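Notas charla – ordenar el taller pequeño
Versión larga, recortar si Mojtaba se pasa de tiempo con la suya

0. Antes de empezar
Agua. Pasar hoja de correos. Preguntar quién trabaja en casa y quién en local compartido (mano alzada, no enrollarse).
Móvil en silencio!!

1. Arranque
Empezar con lo de Brakar. Encuadernación, dos personas, local de 60 metros. Perdían la mañana buscando la plegadera. Compraron más estanterías y siguieron igual, pero con más sitio donde perderla.
Pausa.
Idea de la charla: el problema casi siempre está en la mesa. Las estanterías vienen después.
No decir «método», la gente se asusta. Decir costumbre.

2. La mesa es para lo de hoy
Tres preguntas cuando algo lleva encima más de un día:
– ¿lo toco hoy?
– ¿lo toca otra persona hoy?
– si me voy de vacaciones, ¿alguien sabría qué es?
Si sale no a todo, fuera. A la caja de dudas (explico en el 4).
Contar lo mío: el bote de pinceles secos que movía de izquierda a derecha para poder cortar cartón. Dos años moviéndolo. Aquí suelen reírse, esperar.
Insistir en el centro libre. El material, al fondo o a un lado, donde llegue el brazo sin levantarse. Con el centro despejado se empieza antes, eso lo nota todo el mundo la primera semana.

Color de la superficie: me lo preguntan siempre. Clara y mate. Se ven las virutas, los alfileres, la gota de cola. Con brillo la lámpara molesta. La mía era oscura y cortaba torcido, la cambié en mayo y tan contento.
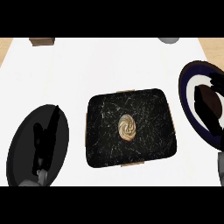 3. Herramientas: la regla del brazo
Sentarse de verdad en la silla (pedir una a la organización). Estirar el brazo. Lo que alcanzo = uso diario. Lo que me obliga a levantarme = uso semanal. Lo que pide escalera = preguntarse si lo necesito.
Ejemplo Fovley: cosen bolsas por encargo, llegaban a 200 piezas al mes con las tijeras buenas guardadas en un cajón de otra habitación. Las tijeras buenas! Las colgaron al lado de la máquina y se acabaron los paseos.
Ojo con los paneles con siluetas pintadas. Quedan preciosos en las fotos pero cambias una herramienta y hay que repintar. Yo uso cinta de papel con el nombre a rotulador. Feo y va bien.
Si preguntan por imanes: sí para metal ligero, no para martillos. Jeferson Macedo tiene la cicatriz en el pie, pedir permiso antes de contarlo.

4. La caja de dudas
Una sola. Con tapa. Fecha escrita fuera.
Lo que no se saca en 3 meses se regala, se vende o se tira, sin abrir debate.
Excepciones: papeles de Hacienda, piezas de repuesto con referencia, cosas de otros. Las cosas de otros se devuelven esa semana, qe si no se quedan a vivir.
Aquí alguien dirá «y si luego lo necesito». Respuesta: lo he necesitado una vez, un tope de taladro. Me costó menos que la balda donde lo habría tenido guardado.

5. Cierre del día
Diez minutos. Con alarma. No limpiar a fondo, solo:
– recoger lo cortante
– pasar la mano por la mesa
– dejar a la vista la primera tarea de mañana, solo esa
En Cundex lo hacen con la radio, dos canciones y a casa. En Bhuiyan lo hacen por turnos y discuten quién barre, pues vale, pero lo hacen.
Recordar que los primeros días da pereza y uno se lo salta. Normal. Volver al dia siguiente y ya.

6. Dinero (rápido, si queda tiempo)
Mi reforma entera, unos 300 euros contando el tablero. Lo caro fue la lámpara. Lo que no compraría otra vez: organizador giratorio, botes iguales de cristal, etiquetadora.
Lo que sí: cajas bajas sin tapa para lo diario, regleta fijada a la pared, taburete con ruedas.

7. Preguntas
Si nadie arranca, tirar de Mojtaba Dehghan, que comparte mesa con su hermano y tiene opinión.
Dar correo otra vez. Recoger la hoja.
Devolver el mando del proyector!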